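Redid the jaw setup on my pair of hand-held grippers this month. Posting the settings so I stop hunting through old messages for them. 1/

Each gripper has two black arms, a silver pivot screw near the top of each, and a blue pad on each jaw tip. Same layout left and right, so one procedure covers both. 2/

Pivot screws first. Back off, clean out the lint, one small drop of threadlocker, snug by hand. Too tight and the jaws drag on the way open. Too loose and the tips rock sideways under load. 3/

Test: open the jaws fully, let go of the trigger, watch the return. Both arms should move together. If one lags, ease that side's screw an eighth turn and repeat. 4/

Fruit is my check load. Round, slick, different diameters, bruises if the force is wrong. 5/

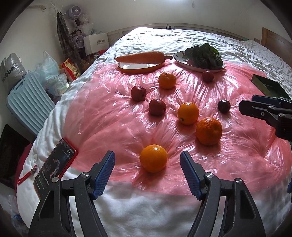 Jaws wide open on either side of an orange. Plums and the other oranges on the pink sheet.

Pads next. Wipe with a damp cloth and mild soap, air dry. No alcohol. Cormac Phelan used alcohol on a set from Wosto and the surface went shiny in a month. 6/

I wipe every 300 closes and swap pads in pairs. One new pad against one old pad pulls the fruit toward the new side. 7/

Toe-in: the tips should touch a hair before the heels. Close on a strip of paper and pull. If it slides out at the tip, re-seat the pad before touching the screws. 8/ 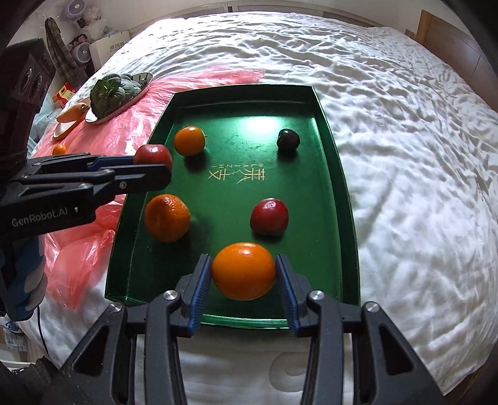
Smooth oranges go first in the check, plums last. 40 closes per gripper. A plum that rolls out at the tips is nearly always toe-in. An orange that twists is usually one loose pivot. 9/

Left unit failed the first round at close 30. Pad had lifted at one corner. Re-glued, clamped overnight, passed. 10/

Sandamali Akanda asked about grease on the linkage fasteners. Dry lube only. Grease creeps to the pads and you start over. 11/

Spare pads are from Privard. Next wipe and screw check in April. 12/12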